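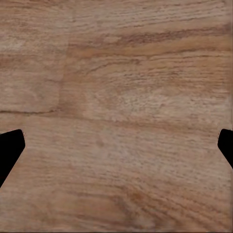 Filed under: Notebook > Simulation > House rules

We use cookies to remember your settings and see which pages get read. Accept all / Manage choices

Thursday, June 6, 2019

Right, rules day. I promised Relu I'd get the hallway practice notes into some sort of shape before he goes off to Famorstead, so I've had the simulator open all morning with a mug of tea and the old Pluvau checklist next to me. Most of that checklist was written in February, when all we did was move blocks about on one table, and it shows! Half of it makes no sense once the robot has a corridor and a doorway to deal with.

What I want by the end of the week is a short set of rules that Svyatoslav and Kalliopi can both follow and come out with episodes you can compare. At the moment they don't. I watched a batch from each of them yesterday and you could tell within seconds who'd been driving (Svyatoslav swoops, Kalliopi creeps). Fine for having a go, hopeless for a dataset.

Approach and stopping

Draft rule: come to a full stop before the fingers go anywhere near the floor. Base still first, then arms. I know it's slower. Severyn timed it for me and the stop adds 15 steps to an episode, which I can live with, and it gets rid of that horrible half-rolling grasp where the base is still drifting and the hand has to chase the shoe.

Second bit, and this one's for me as much as anyone: fingers open before going down, and held open until the hand has stopped. I keep opening late. From the close-in view, with only the black tips poking in from either side and plain wood between them, you get no sense of depth whatever, so I've been guessing the height from the grain getting blurry. That is not a method. Jasmina reads the height off the joint panel and calls it out to herself, which sounds daft and works a treat, so it's going in.

Speed limit near the floor: 25 per cent of the normal arm speed. Kalliopi wanted 30. We argued over it at lunch and I've put 25 for now, with her 30 pencilled next to it. If the failure rate doesn't budge by the next review we'll go up.

Footwear in the corridor

The Ukholm layout is the one I like best for this, long and narrow with the glazed door at the far end. White trainer on its side, nearer the robot, and the low brown thing beyond it. Near object first, always. I had a whole paragraph here on choosing by ease of grasp and Relu crossed it out, quite rightly, as two people will never agree on what's easy.

No driving over or nudging the near object to get to the far one. If the base touches a shoe the episode is marked as contact, even when the pick afterwards goes beautifully. Svyatoslav hates this rule. Sorry, Svyatoslav.

Keep to the open floor side of the wardrobe as well. Those dark reflective doors run most of the way along the left, and I'd like a decent gap there at all times. My worry is mostly about habits: it costs nothing to clip a panel in simulation, and I don't want anybody learning that they can.
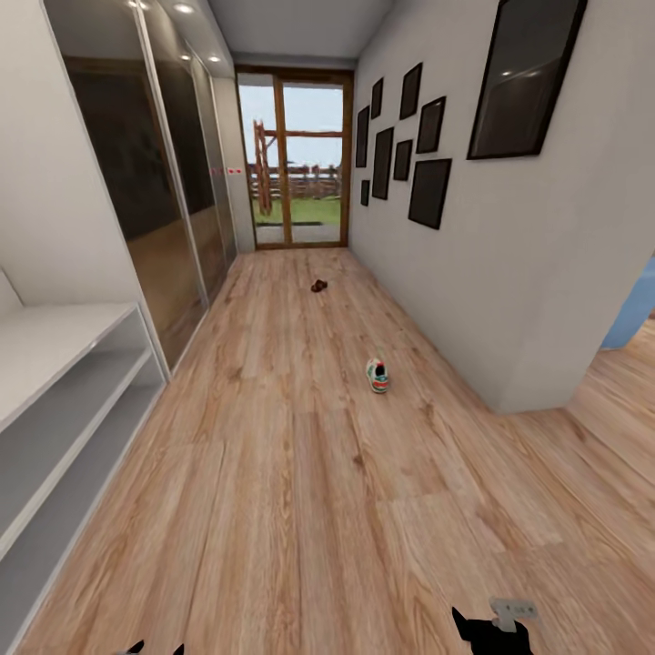

Marking and logging

Three outcomes and no more: done, not done, contact. We had "nearly" for a while and it turned into a dustbin. If you find yourself wanting to write "nearly", write "not done" and put the story in the comment box.

Don't delete the bad ones! I found a gap in Tuesday's numbering and it was someone being tidy. Leave them in, mark them, carry on. Same goes for episodes where you forget what you're doing halfway, we all have them.

Review every 50 episodes, with somebody other than the driver doing the marking. Jasmina and Severyn have swapped for this round. First disagreement rate goes on the whiteboard, no names against it.

Scene seed goes in the log before you start, by hand if the script has lost it again. The Bozkurt build still drops it when you restart without closing the viewer. I've asked for a fix twice.

Still to sort out

- What counts as "lifted"? I've been using clear of the floor at every point, Kalliopi counts the heel dragging as lifted. Needs a proper number.
- Which arm goes first when the shoe is near the middle. I say right, purely out of habit.
- Whether the far object gets its own episode or follows straight on from the near one.
- Relu to send me his wording for the doorway on the right. His turning rule was better than mine and I've lost the bit of paper.

Going to run the draft past Svyatoslav after tea and see how much of it survives.

Recent in Notebook

Renaming the old block episodes
Joint panel layout, second try
Notes from Kalliopi's slow-driving session
Bozkurt build: things that broke
Pluvau checklist (old version)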